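# Travel and Tourism 26: Planning a Regional Trip

Notes for Unit 4 - Reading a region before you book

Instructor: Mansa Dogbe
Revised March 3, 2018

## Where we left off

Last unit covered air arrivals and how to compare fares into a main airport against fares into a smaller one. This unit starts after the traveler has landed. The case for the whole unit is the Ellik coast, with its three main stops: Katus (the port), Hattar (the hill town) and Ilness (the island).

Read the case packet through once before you start on the worksheet. The bus schedule at the back has two columns, and the summer column is the second one.

## 4.1 Base or loop

A **base trip** keeps one hotel and goes out and back each day. A **loop trip** moves the traveler every night or two. Most first-time visitors ask for a loop because they want to see more places. On the Ellik coast a loop costs them a half day at every move, as check-in at most guesthouses doesn't open until late afternoon.

Katus works as a base for the harbor, the old customs houses and the Ilness ferry. It doesn't work well for Hattar. The road up is 17 miles and slow, and the last bus down leaves before dinner. A client who wants to see the castle at Hattar and eat in town should sleep there.

## 4.2 Ferries

The Ilness ferry takes foot passengers all year and cars from April on. Points to check for any island crossing:

- Is the return ticket open or tied to a sailing?
- Does the ticket office close before the last boat?
- What happens to the fare if the boat is canceled for wind?
- Is there a bed on the island if the traveler is stuck?

Ilness has one inn and a few rooms in private homes. In the off season the inn closes without much notice, so call first. Email is slow.

## 4.3 Castles and opening hours

Hattar Castle is the main draw. The keep has 908 visitors' names cut into the stair wall, the oldest ones near the bottom, and guides will point out the better ones if asked. The ruins at the south end of Katus are free and never locked, but there is no light and the path is rough.

Students often plan two castles in one day. On paper the times fit. Add the bus, lunch and a line at the gate and they usually don't. Plan one, and list the second as optional.

## 4.4 Packing for a wet coast

Tell clients to bring a rain shell, shoes that can get soaked, and one warm layer even in summer. An umbrella is no use on the ferry deck. 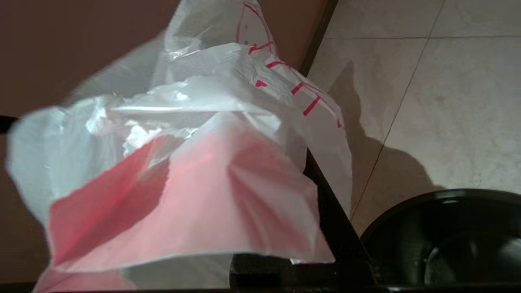 Day bags should be small enough to hold on the lap, as the Hattar bus has no rack. Larger luggage can be left at the Katus terminal for the day, but not overnight.

## 4.5 Money

Katus has bank machines. Ilness has none, and the inn takes cash only. For the worksheet, use a ground budget of 2,000 dollars for two people and leave out airfare.

## Worksheet

Write a five-day plan for two adults arriving at Katus by noon. Name the base or bases, give bus and ferry times for each move, and show the daily cost. Add a wet-weather change for the day on Ilness - a real one, with times, and a place that is open.

Two pages, typed. Bring a paper copy to class.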